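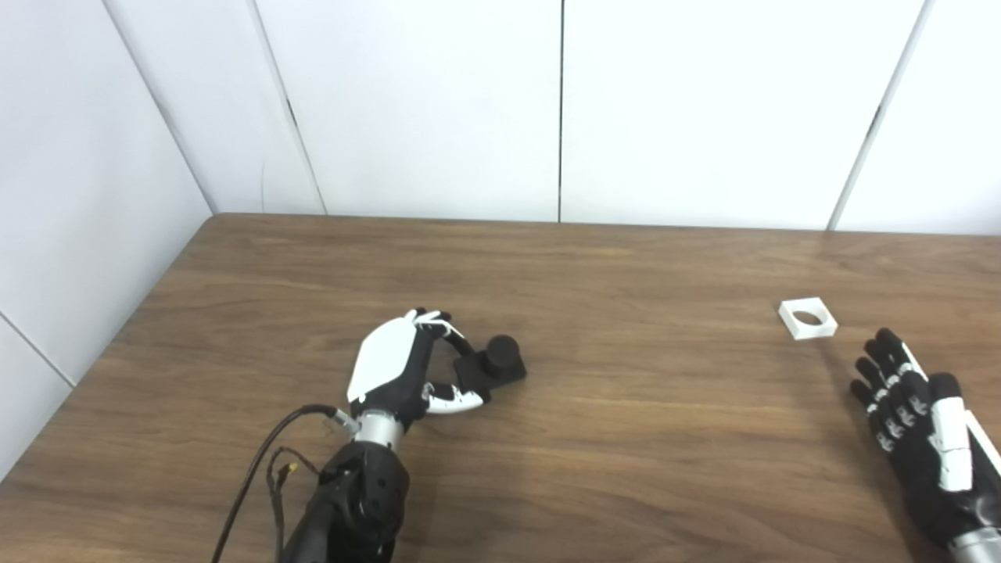 Merle Lockyer
Contributing writer, Skusstead Workshop Notes

23 November 2023

Got to Durán late, coat still on, and he was already talking about the table. He runs the place and draws most of the pieces himself. Didn't want his first name in. Fine.

"Everybody asks about the pieces. Ask me about the table," he said. So I did. Brown woodgrain, long streaks, bit of shine from the overhead lights. He picked the color in February after a month of white tops. "White plate on a white table, you lose it. Your eye goes right past. I got headaches."

The walls stayed white. Big plain panels, thin seams. He'd wanted cork and got talked out of it, and he's still a little sore. "You can't pin anything up in here. Where do I put my drawings? In the hall." They are in the hall. I tripped on one.

On to the pieces then. The one he likes best is the black one, a squared-off base with a short round peg standing up from it, toward one end. Why not in the middle? "Middle is boring. And you'd never know which way round you had it." The top of the peg is rounded, and that took him 4 tries on paper. First ones looked like a chess pawn, he said, and he hates chess.

The white one he calls the washer, even tho it's square. Flat, round hole through the center. It came out of a bigger set called Rosano, drawing number 81. I asked how high the numbers go. "943. Most of them are bad." 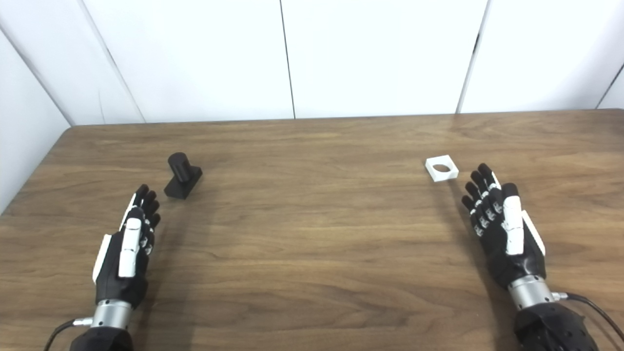
The black peg piece and the white square with the hole, set out on the brown table.

He sets out two things at a time, hardly ever more. "Put seven on there and it's a yard sale." Does he line them up? No. He likes them turned a little, off from the edge of the table. "Square to the edge looks like a store."

Next is a set for Mesance, the people who rent the unit downstairs. Colors not decided. He'd do everything black if they let him, they wont let him. There was some talk of green.

Last thing I asked was what he'd change about the room. Long pause. "A shelf. One shelf. I keep asking." Then his phone went, and I found my own way out past teh drawings.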